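How I Refinish a Tired Kitchen Table Over a Long Weekend

I've done this to 3 tables now, and the last one was the best because I finally slowed down. My first, a drop-leaf from a yard sale in Greston, still has swirl marks in the top that catch the light every morning at breakfast. So a lot of what follows is me telling you what I wish I'd done to that poor table.

You'll want a solid wood top for this. If you're not sure what you've got, crouch down and look at the end of the table. On solid wood the grain lines on the top carry on over the end. On veneer you'll usually see a thin layer sitting on something else, and you can sand straight through that in about the time it takes to answer the phone (ask me how I know). Veneer can be refinished too, but gently and by hand, and that's a different page.

What I use

A random orbit sander
Sanding discs in 80, 120 and 180 grit, plus a few sheets of 220 for hand work
A cork block
A vacuum with a brush end
Mineral spirits and clean cotton rags
Wood filler, if there are dents deep enough to bother you
Hardwax oil or wipe-on poly
A dust mask that fits, and ear protection

One warning before any of the fun stuff. If the table is old and painted, test it for lead before you sand anything. The kits are cheap. A neighbor of mine picked up a painted bench that was supposed to date from 1790 (I have my doubts, it had Phillips screws) and the test came up positive on the first swab. She left the paint alone and sealed it, and I'd have done the same.

Cleaning first

I used to skip this and go straight in with the sander. Don't! Kitchen tables collect years of grease and furniture polish, and all that gums up your discs. Wipe the whole top down with warm water and a drop of dish soap, dry it, and then go over it with mineral spirits on a rag. Change the rag when it gets brown. On the Greston table I went through an old bedsheet and part of a second one.

Let it sit overnight. I like to do the cleaning on a weeknight, usually Tuesday, so the top has plenty of time to dry out before I start on Saturday morning.

Sanding

Start at 80 if there's a thick old finish, or 120 if it's mostly worn off already. Keep the sander flat and moving, and go slower than feels natural. Let the weight of the machine do the work. If you lean on it you get those little pigtail scratches, and you won't see them until the finish goes on and it's too late.

Scribble over the whole top lightly with a pencil before each grit. When the pencil is gone, you're done with that grit. It's such a simple trick and I resisted it for ages because it felt like something from a school shop class. Vacuum between grits too, or a bit of leftover 80 will scratch up all your nice 120 work.

Seams between the planks need a bit of care. They hold old finish, and it's tempting to tip the sander on its edge to get in there. That digs a groove. I fold a piece of 120 over the edge of an old plastic card and run it along the seam by hand, a few strokes at a time.

I stop at 180 with the machine and finish by hand with 220, following the grain. My friend Adesuwa Eze goes finer than that on everything she makes and her tables feel wonderful, but oil soaks in better on a slightly rougher surface and I've got kids who will put a fork through it anyway.
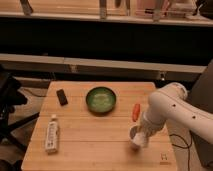 Pale planks and faint seams, the look I'm after on a light wood top.

Checking your work

Wait until it's dark, turn off the ceiling light and hold a lamp down low at one end of the table. Every scratch throws a shadow. Circle the bad ones in pencil and go back to them the next day. Then wipe the top with mineral spirits once more, and for a minute or so you'll get a preview of the color under a clear finish. Old glue spots show up pale at this stage, so it's your chance to catch them.

Putting on the finish

Hardwax oil is my pick for a table that gets used. It goes on with a rag or a white pad, very thin — thinner than you think. I do a section at a time, rub it in, wait as long as the can says, then buff off everything that hasn't soaked in. If it still feels sticky the next morning, you left too much on. A second thin coat goes on once the first is dry.

Wipe-on poly stands up better to water rings but it's more of a pain to repair. With oil you can sand one bad spot and rub in a little more.

Please be careful with the rags. Oily rags can heat up and catch fire on their own when they're balled up in a trash can. I hang mine flat over the fence outside until they're stiff, well away from the house.

Living with it

You can usually eat at the table after a day or two, with placemats, but oil takes a couple of weeks to cure fully. Wipe spills when they happen, skip the spray cleaners, and keep hot pans on a trivet. I give mine a fresh thin coat every November before the big family meals start, and it takes less than an hour, including finding the can.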